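The Fosia Table Runner, and Why I Keep Making It

2 min read

I've been weaving these in my back room since I moved out here, and they're still the thing people write to me about most. 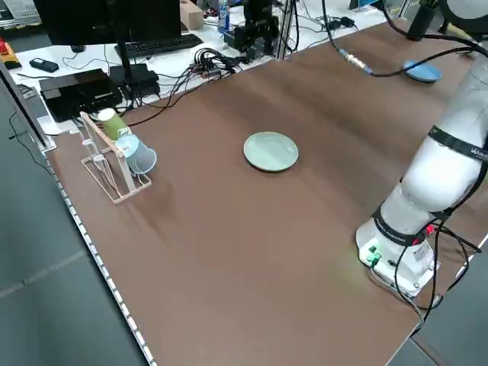

What you're getting

One runner, handwoven on a floor loom in a linen and cotton blend, 81 inches long with a plain hemmed end (no fringe, my cat won that argument years ago). The linen comes from Backlund, a small mill I've bought from since my first craft fair, and the cotton is whatever good undyed stuff I can get that season. That means the cream stripe shifts a little from batch to batch. If you're ordering two and want them to match, put that in the order note and I'll cut them from the same warp!

Colors

Oat, rust, pine and a dusty blue I call Rudach. Pine is out until May. I tried a yellow once and Embla Rønning, who teaches at the guild, told me very kindly to stop.

Washing it

Cold water, gentle cycle, any mild soap. Hang it up or lay it flat. It feels stiff as a board the first time and I get worried emails every month, but iron it while it's damp and give it a few washes. Mine is so soft now that I keep stealing it for a scarf. Please don't use bleach, and skip the fabric softener too.

Will it fit my table?

Measure the length of your top and take that away from 81. Half of what's left is your overhang at each end. I like six inches or so, but Ingvild Fjeld bought one for her long farmhouse table and lets it sit well short of both ends, and I think it looks great. I can weave longer ones to order, just allow me extra time.

The boring bits

There are 266 warp threads in every runner and I tie each one by hand, so it ships when it's done, usually within three weeks. Returns are fine if it hasn't been washed. Custom lengths can't come back, sorry! Napkins in the same cloth are on their own page, sold in fours.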